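Laminate table gone dull in one patch, polish or leave it?
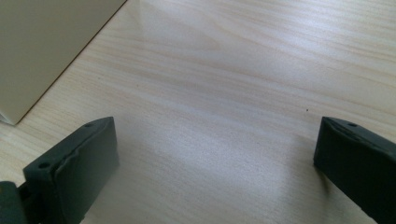

nizar_sfeir
I've had my Itedari table since September and I'm trying to decide whether to put anything on it. It's the pale one with the wavy grain, smooth laminate finish, a bit glossy. With daylight on it the grain goes almost white-gray in the lower middle, but up toward the top it shows nice and clear. My sister swears by Tendus polish. Worth it?

jemal66
Don't! Polish just sits on top of laminate and then every fingerprint shows. Damp cloth, drop of dish soap, wipe it again with plain water, done.

atholm_kate
Have to disagree with jemal. I've used Tendus on my desk for two years and it looks great (you need a tiny bit, people use way too much). But is yours dull or is that just glare? Looks like glare to me.

nizar_sfeir
Could be, the window's right there. I'll look again tonight with the lamp on.

jemal66
Yeah, check first. And put felt under anything you slide around on it, I scratched mine with a box.

atholm_kate
OK, the felt I agree with. Still wrong about the polish though :)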